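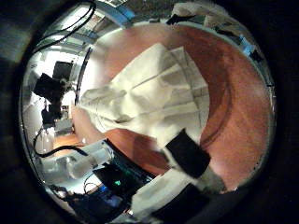

White gripper finger on a cloth, terracotta-coloured bowl.

Fandell is looking for 18 people to join our robot open day in December. You'll see the arms at work up close, then have a go at steering one yourself - no experience needed! 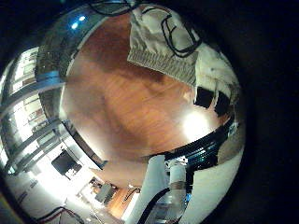
Wear flat shoes and bring every question you've got, because Hường Lục and Mogens Vestergaard love a good natter about grippers. Lunch is on us.
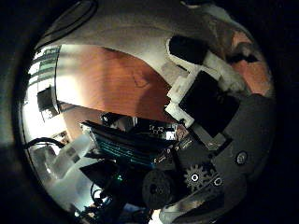

How to join
Email Kirsten Kárason with your name and favourite session, morning or arvo.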